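Spring cleaning

Spring cleaning is the custom of giving a house, and very often its sheds, cars, boats and caravans as well, one long and thorough clean at the end of the cold months. It is most at home in places where winter keeps people indoors with the windows shut, and in Canada it tends to begin in earnest once the storm windows can come down and the mud on the back step has dried out. In the southern half of the world the same fit of energy comes on in September, though the jobs are much the same wherever you go, and so are the arguments over who gets the oven.

Origins

There is no single beginning to point to, and readers who enjoy a tidy origin story may be a little disappointed. Many peoples clean house ahead of a new year or a great holiday. Persian families do it before Nowruz, when the practice is known as khaneh tekani, or "shaking the house" (a lovely name for it, and a fair one, as anybody who has beaten a rug over a railing will agree). Jewish households clear away every crumb of leavened bread before Passover, and Chinese households sweep before the Lunar New Year so that the old year's bad luck goes out the door with the dust.

In northern Europe and North America the habit owed a good deal to coal, wood and lamp oil. A season of fires left a film of soot on curtains, ceilings and picture rails, and there was little point in washing it off until the stove could be let go out. The great turnout might take a week or more, with meals eaten on the porch and the mattresses laid out on the grass to air.

Customary order of work

Household manuals rarely agree on much, but most of them begin at the top of the house and work down, and begin with dry work before wet. Dusting, beating and sweeping come first, then walls and woodwork, then glass, and floors at the very end. Windows are best done on a dull day, as strong sun dries the wash water into streaks before it can be wiped.

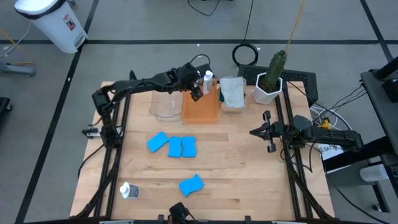
Cupboards are usually emptied one at a time. It is tempting to turn out the whole kitchen at once, especially on a bright morning with the kettle on and the radio going, but the enthusiasm is apt to run out by mid-afternoon with every saucepan still on the floor! Murray Lapointe's household guide Padance, much thumbed in its day, sets out 149 separate jobs and allows 40 of them to be left for another year, a generosity that may explain why people were so fond of it.

Cloths and cleaners

Old flannelette sheets, worn tea towels and odd socks have always supplied most of the cloths. Vinegar, washing soda, baking soda and plain soap covered nearly everything else for generations, and many households still keep to them. Vinegar should be kept off marble and limestone, which it will etch, and bleach should never be mixed with vinegar or with ammonia, as the fumes are dangerous.

Specialized products came in as houses filled up with new surfaces. Clear plastics in particular scratch easily and can cloud under ammonia-based glass cleaners, so they are rinsed of grit first and then rubbed gently with something soft. Upholstery, enamel and stainless steel each have their own following, and their own shelf at the hardware store.

The community clean-up

Many towns have stretched the custom past the garden gate. In Drolline the spring clean-up takes in the creek path, the ball diamond and both cemeteries, and closes with a pancake supper at the Lovent hall, where 62 sat down in the first year and 175 in the most recent. Unwanted furniture is set out along the road the evening before, and a good deal of it simply travels a few doors down and begins a new life in somebody else's basement.
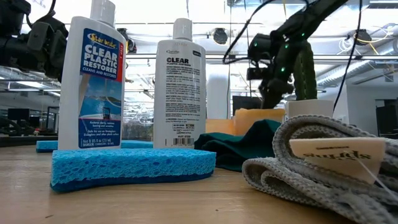

Annick Dhillon took a dimmer view of the whole business in a letter to the local paper, writing that a house kept up a little each day had no need of a grand upheaval, and that she had never once enjoyed a supper for which she was too tired to hold the fork. Several replies were printed the following week. Most granted her the point about the fork, and one recommended doing the cemeteries first.

See also: Carpet beater; Housekeeping; Nowruz; Rag rug; Washing soda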